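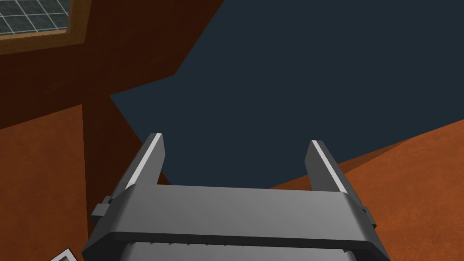

Self-defence course for shop staff comes with big claims and thin evidence

30/11/2018

Shop workers in Hirnis are to be offered training in how to deal with violent customers, under a scheme that its promoters say will cut assaults by up to 43 per cent. How they arrived at that figure is harder to find out.

The course is called Grasach and is sold by Cadeo, a firm which until fairly recently concentrated on door supervision and first aid refreshers. It lasts four hours, takes place in a single sitting and ends with a certificate and a badge for the shop window. The first sessions will be held in January at the Lysenko Centre, in the upstairs hall normally used for judo and indoor bowls.

The town's traders' association has agreed to put its name to the scheme and pay part of the bill for its members. The rest comes from the shops. Cadeo's price list gives 80 pounds a head, with a discount for larger groups, and the firm hopes to see 300 people through the door before the summer.

There is no doubt that something is going on in the shops. Anyone who has stood behind a till on the High Street of late will have a story about being sworn at, shoved or threatened over a carrier bag or a refused bottle of cider. Staff are often on their own after dark. Most have been told by head office to let thieves go, which is sensible enough until the thief decides he would like a word first.

Whether an afternoon of wrist releases is the answer is another question.

According to the brochure, Grasach teaches "a complete system of personal protection drawn from proven military and martial arts methods". Those who complete it will be able to "read an attacker's intentions, control the space and neutralise the threat". The course outline, which Cadeo supplied when asked, lists an hour on body language and talking people down, an hour on the law, and the remainder on physical techniques: breaking a grip, covering the head, getting off the floor and something described as the forward frame.

Two hours is not long to learn any of that. Students at most judo clubs spend longer simply learning to fall over, and they do it on mats, in bare feet, with a partner who has agreed to be there. A shop aisle has none of these comforts. It does have shelving, wet floors in winter and other customers with pushchairs.

Shota Sasaki, who has taught ju-jitsu in the town for many years and was not asked to take part in the scheme, has read the outline and was polite about the first half of it.

"The talking part is good. I would make it the whole course," he said. "If you give people an hour of talking and two hours of grabbing, they go home and remember the grabbing. Then one night somebody takes hold of their sleeve and they try it, and it doesn't work, and now he is angry as well."

He said that a beginner who practised a wrist release every week might be able to rely on it after a year. His own beginners, he added, tend to think they can rely on it after the first evening, and he spends a good deal of the second evening putting them right.

Cadeo says this misses the point. Marlene Holanda, the firm's training manager, said Grasach had never been meant to turn shop assistants into fighters and that the physical content was there to build confidence.

"People who feel confident carry themselves differently, and people who carry themselves differently get picked on less," she said. "We see it in every group. They walk in with their shoulders round their ears and they walk out taller."

Asked about the promised fall in assaults, Ms Holanda said it was based on feedback from businesses that had already taken the course in other towns. She was not able to say which towns, how many businesses had replied or over what period the assaults had been counted. She later explained by email that the figure came from a questionnaire in which managers were asked whether they felt incidents had gone down. The best result from any one business was the number that went into the brochure.

So the claim rests on one manager's impression at one business, and the words "up to" are doing a great deal of work. No comparison was made with shops that had not had the training, or with the same shops at the same time of year before it. The questionnaire was sent out by Cadeo, which also marked the replies.

The same email said that a fuller study was planned. It gave no date.

There is also the matter of what happens when a trained member of staff does use what they have been taught. The law allows reasonable force in self-defence, and the course notes say so. Employers are another matter. Several of the chains with branches in Hirnis have rules against any physical contact with customers, and an assistant who follows the Grasach handout to the letter could find herself in front of a disciplinary panel the next morning. The notes deal with this in one line, advising delegates to "check your company's policy". It might have been kinder to check before taking the booking.

Insurance gets a line too. Delegates sign a form accepting the risk of injury during the practical session. The form does not cover anything that happens afterwards, and Ms Holanda confirmed that Cadeo accepts no responsibility for how the techniques are used outside the hall.

The traders' association is standing by its decision. A spokesman said members had been asking for help for a long time and that doing something was better than doing nothing. He had not seen the questionnaire, but had attended a taster session and found it "very lively". Pressed on whether the money might have been spent on a second person for the late shift, or on radios linking the smaller shops to one another, he said that those options had been looked at in the past and were expensive.

The radio idea was indeed looked at. It was dropped after a trial in which half the handsets were left uncharged, although the shops that did use them asked to keep them.

One newsagent, who did not want to be named while her application for the discount was being considered, said she would probably send her Saturday lad. She was less sure about going herself. In her experience most trouble came from the same handful of people, all of whom she knew by name, and what usually got them out of the shop was mentioning their mothers.

Mr Sasaki has offered to run a free evening on staying calm and getting out of the way, with no certificate and no window badge. He said he had written to the association about it and was waiting to hear back. The spokesman said the letter had been received and would be discussed at the next meeting, by which time the first Grasach group will already have had its session.

Places on the Cadeo course can be booked through the Lysenko Centre. Delegates are asked to wear loose clothing and flat shoes and to remove jewellery. Refunds are not available once the joining pack has been sent out.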